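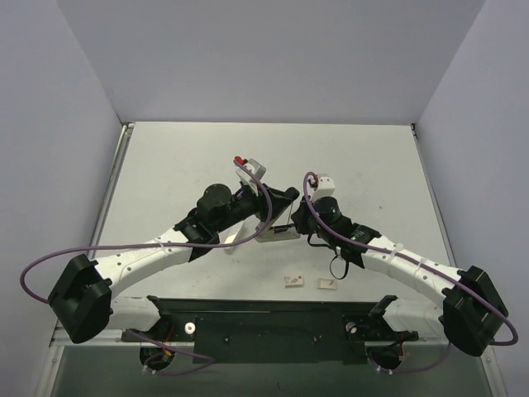 I finally sat down in November and went through our electricity bills, all of them, back to when we moved to Garkport. I'd been putting it off for ages (they live in a biscuit tin, don't judge me) and it took most of an evening and a whole pot of tea.

So, the number. We used 3,019 units in our last full year. The year before it was a fair bit more, and the big difference was the tumble dryer, which died in spring and which I was too stubborn to replace. I've been hanging everything on the rack in the back bedroom with the window open a crack, and apart from towels you could stand up in a corner, it's been fine!

My friend Fatemeh Kordestani is much better at this than me. She got through her year on 2,450 and she has teenagers, so I've no excuses left. Her big tip was the fridge. Ours was an old Dudik that came with the house, and I borrowed her plug-in meter and left it on for a few weeks. What a greedy thing. I'd been fussing over phone chargers and all that time it was humming away in the corner eating money.

We've swapped it for a smaller Lerora, second-hand, 40 pounds from a woman two streets over who was moving abroad. It doesn't fit the gap properly so there's now a slot down the side where the baking trays go, and I'm more pleased with that slot than with the fridge.

Things I tried that made no difference I could see: turning the router off at night (everyone moaned), cooler washes for the sheets, and a lid on the pasta pan. I've kept the lid, it boils quicker.

Next job is the immersion heater. The timer is older than I am and clicks on at four in the morning for reasons of its own. Encarnación Salcedo from my choir had hers changed last winter and was happy with it, so I'm going to ask her who did the work and what they charged. If anyone reading has done theirs without having to empty the whole airing cupboard first, please leave me a comment, I've got a lot of blankets in there.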